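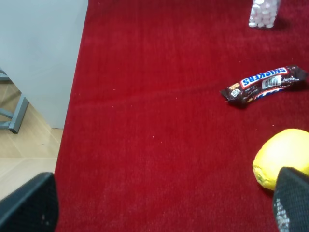 Red carpet, a few specks of lint.

Five stars means nothing anymore. I bought a used lens on Levlow in December, seller had 314 reviews, every one of them glowing. "Great seller!!" "A+++ smooth!!" Fine. Lens shows up with fungus. I message, no reply for 12 days, then a refund minus shipping.

So I went back and read the reviews properly. Most were left the same day as the purchase. Before the box even arived! The site nudges you — rate now, get a coupon — and people do it. I've done it. Guilty.

My fix is boring. No rating until the tracking says delivered, plus a week. Let buyers edit later. Show me how many refunds a seller gave, right there next to the stars. Hatem Younis, who sells old radios on there, told me he'd lose roughly 32 reviews a year that way and wouldn't care. Good sellers wont.

And stop the revenge ratings too. One star becuase the mailman was late? Come on. That's somebody's rent.

Until then I skip the stars and read the threes. Threes are where people tell you about the scratch on the back.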